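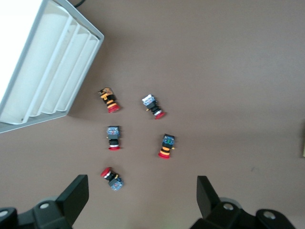
Notes from the Tuesday parts meeting

Present: Kaede Ogura, Jerome Ignacio, So-yul Kang, Riku Tsuji (from ten past two), and me, Tatsuya Ichikawa, taking the minutes again because I was the one with a pen.

Last meeting's notes were read and passed. Kaede wants it written down that she did return the label printer, so there it is, Kaede!

1. The red buttons

We started with the emergency stops because they were already out on the table. Lots of opinions on how to sort them. Some have the orange and black stripes on the body and some don't, and Jerome would like those kept apart. So-yul thinks anyone coming to the shelf in a hurry is looking for a red cap and won't care what color the back end is. I'm with So-yul on this one (sorry Jerome). We agreed to keep all the red mushroom caps together for now, with a note on the label that the contact blocks vary, and Jerome will write the note.

Riku came in around here and asked if we'd done the budget yet. We hadn't.

2. Stock list

The list says 587 push buttons of all kinds. Kaede went through the Bekine order from November and gets 91 fewer, and we spent far too long on that. Best guess is the Zukau batch got typed in and then somebody typed in part of it again. Kaede is going to check the packing slips before anyone touches the spreadsheet. Please, please don't fix it in the meantime.

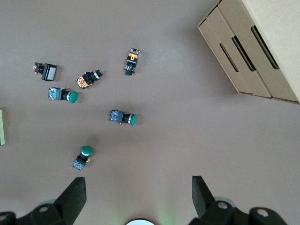 GREEN AND BLACK

Green domed heads are easy, they get their own drawer. The black and light gray ones are where it gets messy, especially the rectangular one with the square face, which doesn't match anything else we keep. Riku says it belongs with indicator parts. So-yul says it's a push button, so it goes with the push buttons. Left open until next time.

We also talked about the cardboard drawers. I like them, they're light and you can write right on the front, but Kaede worries about the bottoms sagging once they're full of switches. Jerome got a price from Tostitz for plastic ones, $1,443 for the full wall, and there was a bit of a silence after that. We'll stay with cardboard for the small stuff and ask Yammine what they charge.

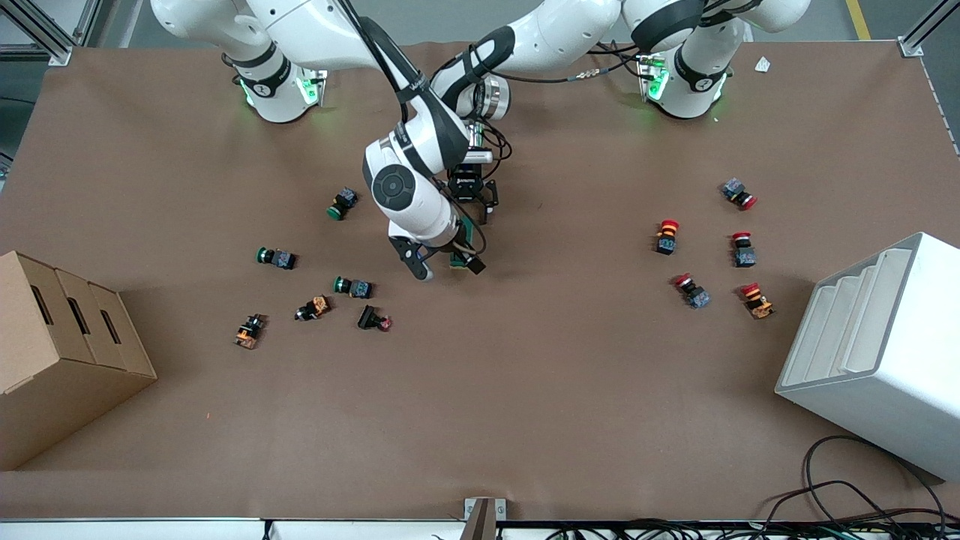 So-yul asked if we could try just three drawers in plastic first and see how people get on with them, and everybody liked that much better than the full wall. She'll get the price. Riku would still like the budget to go first on the agenda next time, and I've promised to put it there.

Other business: Jerome is out next week, so his label note needs to be with Kaede before he goes. The good screwdriver is still missing.

Finished at 3:25. Same room next time, and Riku is bringing the snacks.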